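Courses > Art and Design > Still Life and Flower Painting > Week 8 handout

This site uses cookies to remember where you left off. Accept | Manage

Week 8: Blue, and why it fights back

Instructor: Nuria Sotomayor

Bring your color charts from last time, including the ones you hoped I'd forgotten.

Most beginners own one blue and use it for everything: sky, sea, shadows, grief. You need 2. One should lean toward green and one toward purple. If you can't tell which is which, mix each with a little yellow on scrap paper. The one that gives you a clean green leans green. The one that gives you pond leans purple.

Shadows on blue things are the usual trouble. People reach for black, and the flower ends up looking bruised. Try a touch of burnt orange in the purple-leaning blue. It goes gray slowly, so you can stop in time. Encarnación Benítez, who taught me, allowed black in her studio for signing your name and for nothing else. I'm softer than that, but only in January.

White is the other trap. It cools a color as it lightens it, and three good squeezes will turn any petal into toothpaste. Add less than you want — then paint something else for a while.

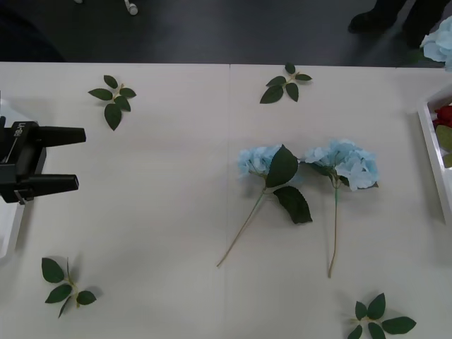

Clustered flowers should be painted as one mass first. Squint until the petals go away, put down the big light shape and the big dark shape, and only then let yourself have a few edges. Artificial stems like these two blue hydrangeas are fine for practice, and on a white tabletop you get a soft gray shadow to study too. Keep the sprigs of green leaves for last, mixed from the same blue as the blooms, so that everything seems to live at one address.

Homework: one sheet, 8 swatches of blue going to gray, no black. Then a flower study, no bigger than your hand. Reading is page 62 of the Serkness course book. You may skip the poem.

14 shares | 3 comments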